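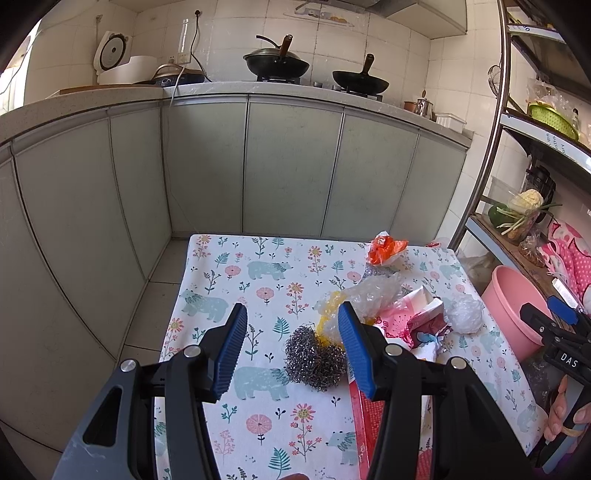 Figure 3.1 A printed tablecloth with bears, sprigs and blossoms.

Chapter 3: Patterns That Repeat

Reading time: 3 minutes

Most of us grow up surrounded by printed cloth and hardly give it a thought – curtains, pillowcases, the good tablecloth that comes out for visitors. Yet somebody had to sit down and work out how one small drawing could be made to cover a whole roll without the join showing, and that is a lovely puzzle once you get into it.

In this chapter we shall spend some time at the Ludholm print works, where a single repeat of 125 millimetres might be printed 3,000 times before lunch. We begin with the simplest layout, the block repeat, and then move on to the half-drop, so do keep some squared paper and a soft pencil beside you as you read.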